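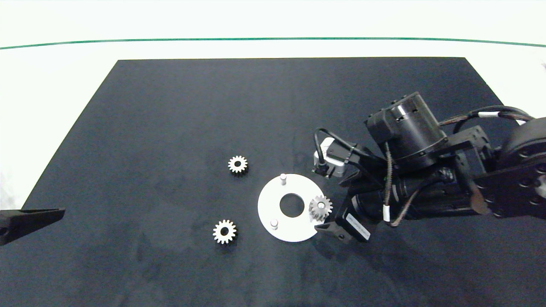 Budget night in Lorbridge

I read the whole town budget, all 80 pages, and I loved it! The surplus came in at $1,639 thousand, up from $1,366 thousand the year before.

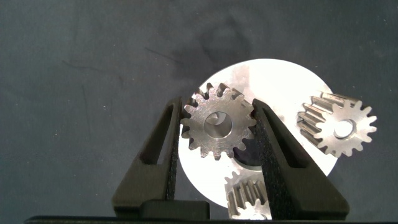 Where the money goes

Road repair gets 26 percent (finally, Preseck Avenue!) and the library keeps its evening hours. Waltraud Thiele asked great questions about the reserve fund at the January hearing.

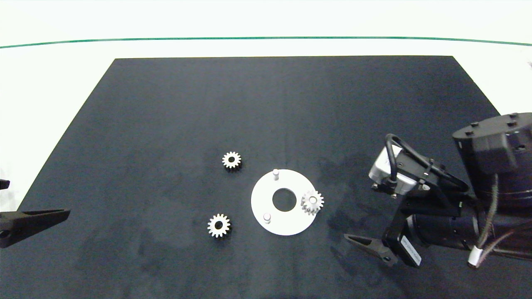
What's next

The council votes on the water rates next. I'll be in the second row with my highlighter.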